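Mudmont Robotics Help > Contact-rich manipulation

Replay success and held-out success disagree on memory module insertion

posted 24 Oct 2022 by plainbearing

We are trying to reproduce the assembly result from the Melten report, where a policy trained on teleoperated demonstrations fits parts into a desktop PC with the case lying on its side. I have 145 demonstrations of the memory module step: pick from the fixture, carry over the board, align, press home. Inputs are the wrist camera, joint positions and estimated tool force. Actions are Cartesian deltas.

Loss on the validation split looks fine. On the real cell I ran 100 trials and 17 of them seated the module fully. Most of the rest reach the slot, touch down on top of the retaining clip or a neighbouring slot, and stay there pushing until the force limit trips. The report gives a far higher figure and does not say how a trial was scored.

Is this a data problem or a control problem? I would like to know before I spend another week collecting. The controller is a Bunach admittance controller with default gains.

slotted_link

More data. Behaviour cloning always needs more than you think. Also check your camera calibration.

hexkey_b

I disagree with collecting more until you have split the task. A single success rate over pick, carry, align and press tells you very little. Score each stage separately, with the stage boundaries written down before you run anything. From your description, pick and carry are close to solved and align is where the trials are lost.

Validation loss will not show this. Alignment occupies a small share of the time steps in each demonstration, so a policy can be poor there and still average well. Plot the error against distance to the slot and you will probably see it rise in the last few millimetres.

Two checks, both cheap:

Start the arm by hand directly above the correct slot and let the policy run from there. If it now seats the module, the press is fine and the fault is in alignment. If it still jams, look at the controller first.

Then replay one recorded demonstration open loop with the fixture and case unmoved. If the replay jams as well, your tracking error is larger than the slot tolerance and no policy will fix it. Default admittance gains are quite soft, and the tool sags when it meets resistance.

On scoring, the Wouters protocol counts a module as seated only when both ends are down, checked by a person after the arm has withdrawn. Some groups score on a force threshold instead. Those numbers should not be compared, as a module jammed on a clip can easily reach the threshold.

plainbearing

Thanks. I ran both checks. Open-loop replay seats the module every time I have tried it, so tracking is good enough. Starting above the slot, the policy also mostly works. It is alignment, then.

Looking back through the demonstrations, the operator nearly always came in from the same side and rarely had to correct. There is almost nothing in the set that shows recovery from a near miss.

hexkey_b

Then slotted_link was partly right, but collect corrections and leave full runs alone. Start offset from the slot, including in contact with the wrong surface, and record only the recovery. Around five offsets per slot is a sensible first batch. Weight those segments up in training or they will be swamped by the carry phase.

Keep a fixed set of offsets aside for testing and never train on them. We got this wrong in February and had to withdraw a result internally.

Our own cell runs the processor and memory steps from one fixture plate next to the case. We report the two parts separately. The processor has its own alignment problem, and a combined figure hides which one improved.
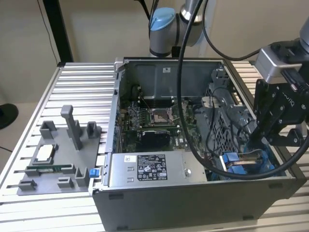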